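How to plan the budget for a first mobile robot
Written by Marlina Tambunan, 6 September 2025

In our workshop at Gasside we wanted one small mobile robot with an arm. I was asked to prepare the budget, and I made some mistakes that you can avoid.

Step 1. Write the task before you read any price list. Ours was one line: bring small parts to a desk and put them down. With this line I removed 13 models from my list in one evening.

Step 2. Test in simulation first. We used the Sirnard package, which cost us 2953 dollars for the year, with support. It seemed expensive to me, but it is less than one wrong arm. 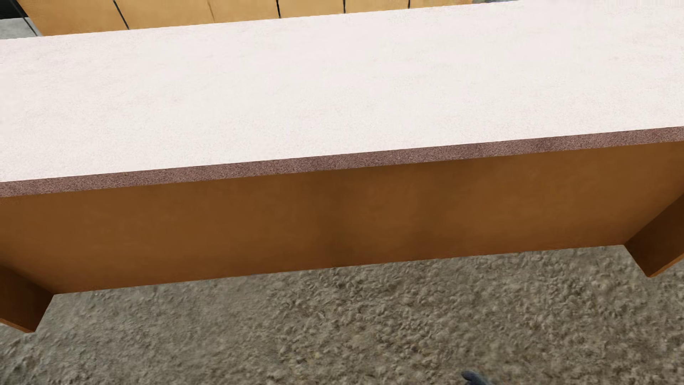 Reach is the number which changes the price most, so fix it before you ask for offers. Measure your own furniture and build it in the simulator with the same sizes. Do not forget what is under the top. A desk like ours in the simulation has a closed brown panel between the two side supports, so from that side the base cannot drive under it, and the arm must reach over the edge. The floor also counts. With a carpet that has raised tufts, ask the seller which wheels are included, and put the better wheels on a separate line.

Step 3. Ask for two offers with the same list of items. Festham gave us 30 days to decide, so I asked the second seller for the same period.

Step 4. Keep a reserve. I put 30 percent of the robot price for spare batteries, training and transport. Our order is planned for October, and the transport cost is still open.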